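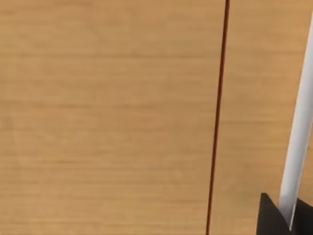 Brindance Desk and Bench Oil, 1 litre

Brindance is a clear penetrating oil for indoor timber furniture. It suits desks, benches, bookcases, bedside tables and anything else that gets handled every day. It soaks into the timber and leaves a low sheen, and it can be patched later without sanding the whole piece back.

The oil is made in small batches at our Inandale workshop. The recipe was worked out by Consuelo Collado, who ran the refinishing bench here and wanted something that could be put on with a rag in a spare bedroom without the smell hanging about. The current version has been on sale since June and replaces the old Sequeira blend. If you have a tin of Sequeira left, it is fine to use it up first and go over it with Brindance.

What it does to the colour

Expect pale timbers to warm up a little. Pine and ash go slightly yellow, and oak goes a shade deeper. Dark timbers change less. Always try it on an offcut or the underside first - old furniture often has wax or polish in it that you can't see, and the oil will dry patchy over the top.

How to apply

Sand to a smooth finish along the grain and vacuum off the dust. Stir the tin, don't shake it. Wipe on a thin coat with a lint-free cloth and leave it for 15 minutes, then wipe off everything that hasn't soaked in. Any oil left sitting on the surface will go sticky and take days to harden.

Leave overnight before the second coat. Most pieces need two coats. Desktops and benches that will see cups and plates are better with 3.
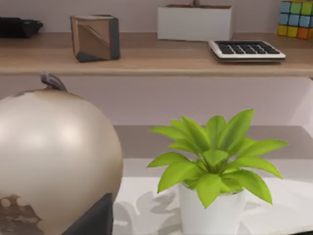 Shelves can be loaded again the day after the last coat. Give a desktop 4 days before you put anything heavy on it, and keep felt pads under lamps and pot saucers for the first few weeks. Water should be wiped up when you see it, as the finish resists spills but won't stand up to a wet pot left in one spot.

Not suitable for outdoor furniture, floors, laminate or painted surfaces. For outdoor timber see Honosberg Deck Oil.

Safety

Rags soaked in oil can heat up and catch fire by themselves. Lay them flat outside to dry or put them in a bucket of water before they go in the bin. Open a window while you work and keep the tin away from children.

Details

Size: 1 litre tin
Weight packed: 1300 g
Colour: clear
Sheen: low
Clean up: mineral turpentine
Storage: lid on firmly, out of the sun

Also sold in a sample bottle, enough for a small stool or a test board. Orders are packed at Inandale and go by road only, so we can't send oil by express air. Pick-up is available from the workshop counter - bring your order number.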